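Bench Notes: Racks, Swabs and Bench Paper in the Teaching Laboratories 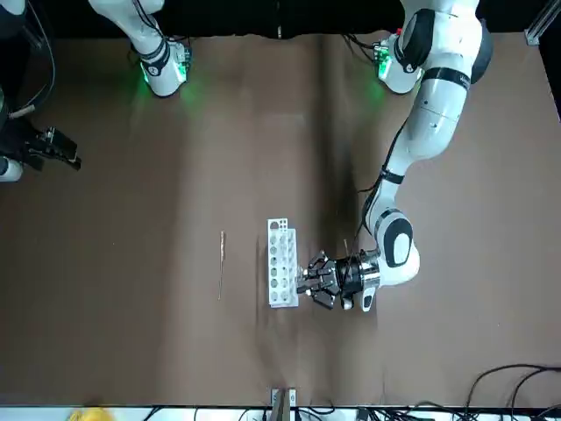

Beginning in March, the Drostumov Institute will follow a single procedure for laying out, clearing and storing test tube racks in all teaching and preparation rooms. The procedure replaces the separate room sheets, several of which had drifted apart over the years and gave conflicting instructions on where racks should be kept between classes.

The revision was prepared by Ezequiel Villalobos of Laboratory Services, with assistance from Thijs De Haan of the Preparation Room. It draws on an inventory completed during the winter recess, in which 176 racks were examined. Of these, 136 were found fit for continued use. The remainder had warped bases, cracked edges or holes too worn to hold a tube upright, and they have been withdrawn.

Bench covering

Brown paper remains the standard covering for dry work. It should lie flat across the full working area and be secured at the corners. Staff are asked not to place a second sheet over a marked or torn one, as the edges lift and tubes may be knocked over when a rack is moved. A used sheet should be removed completely and the table wiped before new paper is laid. Rolls are held in the Preparation Room and may be collected between 8:30 a.m. and 4:00 p.m.

Paper is not suitable for work with solvents or open flames. The lined trays in Room 111 should be used for those sessions.

Placement of racks

A white rack with two columns of holes shows clearly against brown paper, and this pattern will be the one issued for introductory classes. The rack should be set near the middle of the working area, with clear space on both sides, and should be empty when the class begins. Tubes are to be supplied separately and loaded by the student. Instructors who wish to have tubes loaded in advance should say so on the request form.

Where two columns are in use, samples belong in the left column and controls in the right. This order has been followed in the second-year course for some time and will now apply to all courses. Labels should be placed on the tubes. Adhesive labels on the racks themselves leave a residue that has proved difficult to remove, and a good part of the winter inventory was spent scraping it off.

Swabs and sticks

Swabs, wooden skewers and stirring sticks should be laid beside the rack and parallel to it, with a gap between the two. They should not be stored upright in the tube holes, where they are easily bent and may be mistaken for items already used. Used sticks go directly into the disposal container at the end of the bench.

The current supply of swabs comes from Gudell in cartons of 1000. Partly used cartons should be closed and returned to the Preparation Room at the end of each class – opened cartons left on the benches overnight will be discarded.

Cleaning and return

Racks should be rinsed, drained with the holes facing down and returned to the labeled shelf once dry. The Tipoki drying cabinet may be used for this purpose at its lowest setting. Higher settings are reserved for glassware and may account for some of the warping recorded in the inventory.

Replacement racks have been ordered from Nuralum and will be distributed on arrival. Rooms with fewer racks than they require in the meantime may borrow from the Preparation Room by signing the loan sheet inside the door.

Printed copies of the new procedure will be posted beside each sink. Questions about rack allocation should be directed to Mr. Villalobos, and requests for paper, swabs or loaned racks to Mr. De Haan.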